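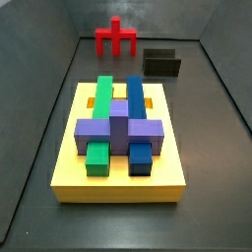 Three colors down on the yellow base, with the red three-legged piece still waiting at the back.

I bought my first interlocking block puzzle at a flea market in Arboleda for 50 cents, in a sandwich bag, with no instructions and (I found out much later) one piece short. I spent most of a January trying to solve it. You'd think that would have put me off for life, but no, I now have 41 of the things on a shelf that was supposed to hold cookbooks.

If you've never handled one, the idea is simple enough. You get a handful of chunky pieces, all built up out of little cubes, and they have to go together in one particular way. The old-fashioned kind is a wooden knot you hold in your hands, and you drop it on your foot a lot. The kind I've fallen for lately sits on a base, so you build it up from the table like a very small, very stubborn house.

The base in my current favorite is a thick yellow slab. Onto that go two long bars, one green and one blue, side by side with a strip of yellow showing between them. Then a purple cross goes over the top of both, with its arms sticking out past the bars on each side and a column standing up in the middle. I love this stage! It looks so tidy and settled, like a tiny pier. You feel terribly clever.

Then you pick up the red one.

The red piece is the one I'd show anybody who thinks these puzzles are for kids. It has a bar across the top, a stub poking up from the center and three legs coming down, so it's a trident or a comb depending on your mood. I've called it plenty of other things. My first evening with it I turned it every way I could think of, set it back on its legs and went off to make toast. When I came back it was still standing there looking pleased with itself.

What I've learned since (slowly, and mostly around midnight) is to stop staring at the piece and look at the gaps. There are a couple of small orange recesses in the yellow base, near the far end, one to the left of the green and one to the right of the blue. I'd been so busy admiring my pier that I had hardly looked at them. Now I start every session with the holes. I run a finger over the base before anything goes on it, and I make myself say out loud what's still open. My family has gotten used to this.

Color helps more than I expected, too. My older puzzles are all one shade of brown and after an hour I can't tell which piece I just tried. With bright ones you can talk to yourself properly - green down, blue down, purple over - and if you get called away to the phone you can pick up where you were.

There's a puzzle swap in Histham every spring now, in the hall behind the library, and I'd send any beginner there before I'd send them to a store. It costs 12 dollars to get a table and nothing to wander in. Last time I traded two knots and a jar of plum jam for a base puzzle with no box, and the man across the aisle told me it had beaten him for a year. I solved it in the car before we left the parking lot. I have not solved the red one's big brother, which I got the same afternoon, and it's sitting by the kettle as I write.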